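**Ticket 526 — la pinza pierde el cilindro a media subida (celda Sunstead)**

Abierto el 13/10/2023. Lo voy rellenando yo según avanzo, así que perdonad el desorden.

A ver, el síntoma: coge la pieza bien, sube un palmo y el cilindro se va girando hasta que el programa salta con el aviso 43 (pérdida de agarre). En la última tanda me lo hizo 13 veces, ¡y yo convencido de que era la pieza!

Lo que llevo probado:

- Reiniciar el controlador Stodano. Nada, igual.
- Subir la fuerza de cierre de 180 a 228. Mejora un poco, pero el aviso vuelve.
- Limpiar las almohadillas con un paño seco. Sueltan bastante pelusa, eso sí.
- Repasar los tornillos de los dedos. El izquierdo tenía casi media vuelta de holgura — ya está apretado.

Brayden Hiebert, de Lemevside, me contestó por correo que mirase el punto de agarre, porque desde el cambio de marzo la receta lo tiene guardado más alto de lo que tocaba. Y claro, yo ni me acordaba de ese cambio (lo hice yo, para más señas).

He bajado el punto para que los dedos cierren por la parte inferior del cilindro, a la altura del borde oscuro, y he vuelto a lanzar el ciclo en manual, despacito.

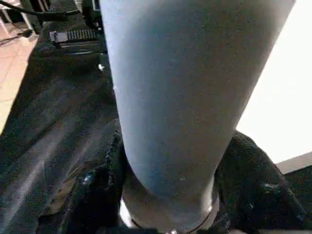 Con la fuerza en 228 y el punto nuevo llevo ya un buen rato de ciclos sin que salte el 43. No lo cierro todavía, que quiero verlo en automático y a velocidad normal, y además sigo sin fiarme de las almohadillas: tengo pedido un juego nuevo a Kaushik.

Pendiente:

- [ ] Guardar la receta con otro nombre, sin pisar la de marzo
- [ ] Cambiar almohadillas cuando lleguen
- [ ] Preguntar a Brayden si la fuerza se puede volver a dejar en 180

Si alguien toca la celda mientras tanto, que me lo apunte aquí debajo, ¡por favor!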